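This site uses cookies to remember your settings. Accept / Manage

Kernum: Collecting Folding Examples
Project report, Fionnuala Mac Mathúna
Last updated: 9 July 2026

The goal was to record enough demonstrations for a learning system to fold clothes on a table. I drove the arm by hand and saved 27 runs — fewer than planned. Starting each run with the cloth already crumpled gave more varied data.
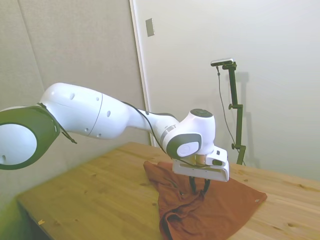 A run took roughly six minutes, resetting included. I threw out two where the recording stopped early. Each run was labeled with its start and end points and the result, good or failed. I kept the failed ones in the set.
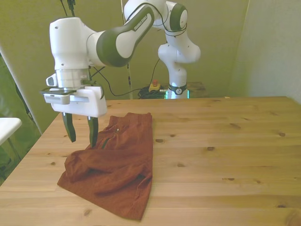 Lawal Iyamu thought the failed runs should be held back until the first training pass was done, and that mixing them in early would blur the results. I plan to test both versions in August.

The wrist view is saved along with the outside views.
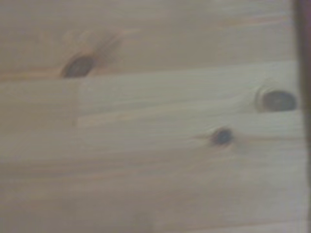

Fig. 3. Wrist view, tabletop with knots in the wood.

© Girkemberg student projects | Contact | Back to top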